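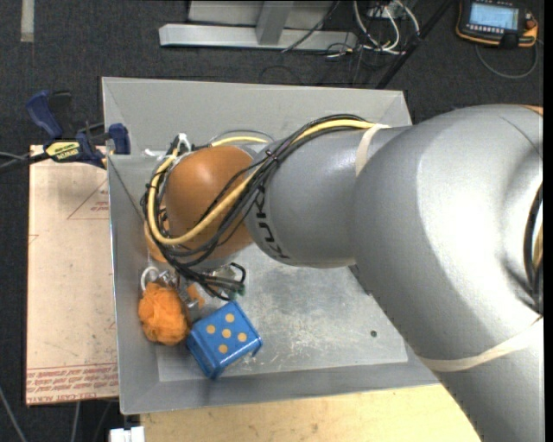 A KUKA arm reaching into a shallow metal tray.

ECON 406: Measurement in Applied Economics
Notes for Unit 3: Productivity, and why you should be slow to believe it

Read these before class along with the Neklow case in the packet. The slides only repeat the definitions. Problem set at the end, due before the May review session.

3.1 The ratio

Productivity is output divided by input. Labor productivity is output divided by hours worked. Everyone in the room can do the division, so the arguments are all about what goes on top and what goes on the bottom.

Three versions turn up in the readings:

Output per worker. Easy to get, often misleading. A firm that moves people from part time to full time will show a gain on this measure with no change in how anything is made.

Output per hour. Better, if the hours are hours worked. Many payroll systems record hours paid, and the two drift apart whenever vacation, sick leave or unpaid overtime changes.

Total factor productivity. Output growth left over after you subtract the growth in labor and capital, each weighted by its share of costs. It is a residual. Whatever you measured badly ends up in it, and authors then give it a hopeful name such as "innovation". When a paper tells you the residual rose, your first question should be what was left out of the inputs.

3.2 The Neklow case

Neklow makes frozen pastry. Its annual report says that the Plosby plant "raised productivity by almost half" after a reorganization. The figures given are 2,000 cases a day from 59 workers before, and 2,000 cases a day from 40 workers after. Do the division and you get 33.9 cases per worker, then 50. That is a rise of 47 percent, and the arithmetic in the report is fine.

Now read the notes to the accounts. In the same year the plant stopped making its own dough and began buying it in from a supplier, Rinatora. Cleaning and loading were handed to a contractor. The people doing that work still do it, some of them perhaps in the same building, but they are no longer on the Neklow payroll and so they have dropped out of the bottom of the ratio. The cases on top are counted exactly as before.

Did the plant become more productive? The report can't tell you. You would need value added, meaning sales minus bought-in materials and services, and the report gives sales only. I have seen this case taught as a success story. I don't know how anyone gets there from the published numbers.

Note also that a case is not a fixed thing. A footnote mentions a "revised pack format" and leaves it at that. If the new case holds fewer pastries, output fell. If it holds more, the headline is too modest. We are not told, and a careful reader writes "unknown" in the margin and moves on.

3.3 Prices and quality

Most published series do not count cases at all. They take sales in dollars and divide by a price index to get "real" output. That puts a great deal of weight on the index.

Suppose a haircut costs more than it did last year. Either it is the same haircut at a higher price, in which case real output is flat, or it is a better haircut, in which case real output went up. A statistician has to pick. For goods with listed features there are methods for doing this (see hedonic pricing in Unit 2), and they work passably. For health care, schooling, law and most of what people do for a living, the methods are thin. In some public services output has been measured by cost, so that productivity growth is zero by construction. It is surprising how often a flat line made that way is then quoted as evidence that the service is badly run.

3.4 The Mahuika survey

The second reading uses the Mahuika survey of small firms, which asks owners whether they feel more productive than a year ago. Please be careful with it. Three problems to look for as you read:

The survey goes only to firms still trading. Firms that closed during the year had no chance to answer, and they were probably not the strong ones.

"Productive" is never defined in the questionnaire. Some owners will have meant busy.

The authors compare owners who took a management course with owners who didn't. Owners chose whether to enroll. An owner with the time and money to take a course may have been doing well already.

The paper does mention the third problem, in one sentence near the back, and then writes its abstract as though it had been solved. You will meet this habit often.

3.5 What I would accept

None of this means productivity can't be measured. Over long periods and across whole economies, the gains in farming and manufacturing are so large that no quarrel about indexes will make them go away. The trouble lies with small changes, short periods and single firms – which is where most of the confident claims are made.

For a claim about one firm, look for the following: hours worked, including contractors; value added in place of sales; a description of the product that stays the same across both years; and more than two years of data. Two points always make a line.

Problem set 3

1. Rework the Plosby figures on the assumption that the contractor and Rinatora together supply the labor of all the workers who left the payroll. What happens to the gain?

2. List the figures you would request from Neklow in order to compute value added per hour. Say which of them the firm would be likely to refuse, and why.

3. Rewrite the abstract of the Mahuika paper so that it claims only what the data support. One paragraph is enough. Expect it to be shorter than the original.

4. Find a productivity claim in a newspaper and identify the top and the bottom of the ratio. If the article doesn't give you either one, say so and hand in the article anyway.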